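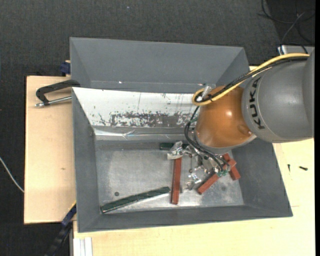 A KUKA robot arm lowered over a gray bin holding colored bars.

Cliston completes district clinic study in Rennie

Consulting firm Cliston has handed over its study on reopening district clinics in Rennie, where many families now travel to the regional hospital for basic care. The final report went to the provincial health office in February.

The team visited 20 clinics and interviewed 1000 households over four months. Montserrat Casado led the fieldwork, with Yakubu Bashir responsible for the cost estimates and Fabrice Marty for the legal review.

According to the report, most of the buildings can be repaired at a reasonable price. Staffing is the harder problem. Nurses posted to the outer districts often leave within a year, and several clinics have had no midwife for long periods. The authors recommend a housing allowance, shared night duty between neighboring clinics and a single supply store in Nukwood, to be restocked monthly.

The legal section deals mainly with land titles. Some clinics stand on plots that were never registered, and Marty advises settling this before any construction money is released.

"The province asked for a plan it could pay for from its own budget after the first three years," Casado said. "That set the limits for everything we proposed — including the number of beds."

A second phase would cover training and patient records. Nearly 3327 people live in the area proposed for the pilot. Hervé Besnard will manage the bid for that phase from the Nukwood office, and questions about the published summary should be sent to him. The full report is available in English and French on request.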